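Unit 4: Stone Surfaces in the Home
Handout, Riltdale evening course

Marble is limestone changed by heat and pressure. It is mostly calcite, a soft mineral that reacts with acid. Lemon juice, vinegar and wine all leave dull spots called etch marks. A sealer slows down staining but does not stop etching.

Granite is harder and mostly quartz and feldspar. It handles acid well.

Color in marble comes from impurities:
- iron oxides: yellow, orange, rust, red
- clay or graphite: gray veins
- serpentine: green

Printed and cast surfaces copy these patterns. Check the edge of a slab. In real stone the veins usually carry on through it.

Care
1. Wipe up spills right away.
2. Use a cleaner with a neutral pH.
3. Reseal when water no longer beads.

For next time: read pages 27 to 47 and bring one sample from the Grandham yard.

White ground with orange and rust blotches and faint gray veining, as a tabletop pattern:
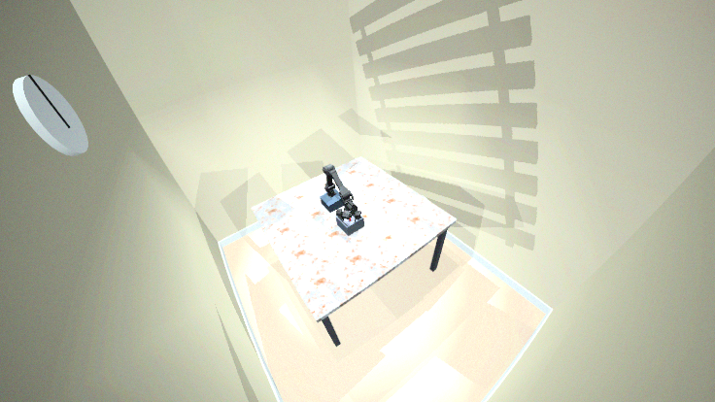
Terms to know
calcite, etching, sealer, veining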